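Keeping Button Quail Indoors: Frequently Asked Questions

Last updated April 25, 2021, by Mehwish Khokhar

How many should I start with?
A pair. Two males in one cage will usually fight, and a single bird calls all day for company.

How much room do they need?
I keep each pair in a cage 41 inches long. Floor space matters far more than height. They don't perch, so leave out the rods and ladders that come with a finch cage.

Why does mine shoot straight up into the air?
That's how button quail react when they're startled. They go up fast and can hurt their heads on wire. Tie a piece of soft cloth or foam under the roof. Moving the cage off the kitchen counter and away from the door helps too.

Are they loud?
The hen mostly peeps. The male has a three-note crow that carries through a closed door, and in spring he will do it at night. If you have neighbors on the other side of a thin wall, think about where the cage will go.

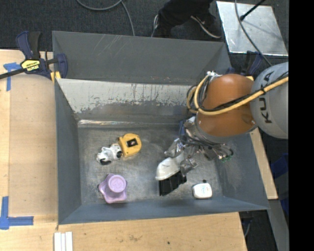

What do they eat?
Game bird starter crumble, ground fine. Chicken layer feed is too low in protein for them. Mine also get chopped greens and a few small mealworms. Hens need crushed oyster shell in a separate dish.

Is a water bowl okay?
For adults, yes, if it's shallow. Chicks will drown in very little water, so fill the dish with marbles until they are a couple of weeks old.

Will the hen sit on her eggs?
Sometimes. My first hen, Bhutto, laid 15 eggs and ignored every one. Her daughter sat on five and hatched four. If you want chicks for sure, use an incubator.

Can they live with my finches?
In a large aviary, often yes. Murray Quinlan has kept both together for years in his. Watch for finch droppings in the quail's food and water.

Can I handle them?
You can, but most don't like it. Hand-raised birds will take a worm from your fingers. Cup the whole body when you pick one up, and stay close to the floor in case it jumps.

Do you have chicks for sale?
Not right now. I expect to have a few pairs ready at the end of May. Pickup only.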